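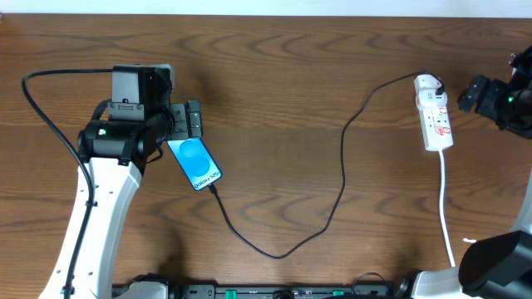 Two-arm stations on the phone bench: your questions
Updated October 2019

Questions came in on paper, at the shift meeting and by the box near the time clock. Answers below. Will add more as they come.

What are the arms going to do?
Charge checks on returned phones. Pick up the phone, plug in, wait, unplug, put down. Same with the power strips and adapters. That's the whole job for now. Opening up phones, screen swaps, glue work — all still done by hand.

Where are they?
Winum building, back half of the phone bench. Geseck gets none this year. Zarei is asking for them but no date yet.

How many?
4 stations. Each one is two arms on one rail.

Am I losing my job?
No layoffs tied to this. It's in the letter you all got, second page. 31 people work the phone bench today and the plan has 31 people on it after. What does change: fewer temps in the holiday rush. We know some of you have family who come in as temps. Talk to the office early, there are packing spots.

Will my pay change?
Base pay no. If you sign up as a station minder you get the lead rate for the hours you do it. Minder hours show on a seperate line on your stub.

What does a minder do all day?
Loads trays, clears jams, swaps worn cables, writes up anything odd. Also shows the arms a new move when a new phone model comes in. You move the arms through it by hand a few times and save it. Takes patience more than computer skills.

Do I have to be a minder?
No. Sign-up only. If we get too many names we go by time on the bench.

How long is the training?
Two half days, paid, on shift. Atmont sends their trainer. After that you pair up with someone for a week.

Are they faster than us?
Slower per phone. A good tester beats them easy. They do keep going over lunch and at night. We're looking at roughly 2,000 phones a week through the stations once all of them are up.

So is my count going to be compared to theirs?
No. Station counts are kept apart and don't go on the board. If a lead tells you different, come see us.

Can I reach in while it's running?
NO. Press stop first, wait until both arms are still, then reach. Green light on the arm means powered. Doesn't mean safe. Long sleeves rolled up, lanyards off, hair tied.

What if it drops a customer's phone?
Stop the station, bag the phone, fill out the yellow slip. Not written up against you. Same if a cable gets snagged or a connector bends.

Do the cameras on the arms record us?
They point at the table. Hands will show up in it sometimes, when you load. Video is kept 72 hours then wiped, used for fixing faults only. Not for breaks, not for attendance. The steward has a copy of the rule.

My wrists are bad from all the plugging. Can I get moved?
Yes, ask now. This was one of the main complaints on the last survey and people with a note from the clinic go first for the new spots — repair, grading or minder.

Is it loud?
Not very. Some whirring. The fans by the door are worse.

Who picks what the arms do next?
Not decided. Nothing gets added without a meeting first. Case cleaning has been brought up, so has sorting chargers. If theres a task you hate, put it in the box.

Where do I sign up?
Sheet is outside the lunch room. Night shift has thier own sheet at the tool window.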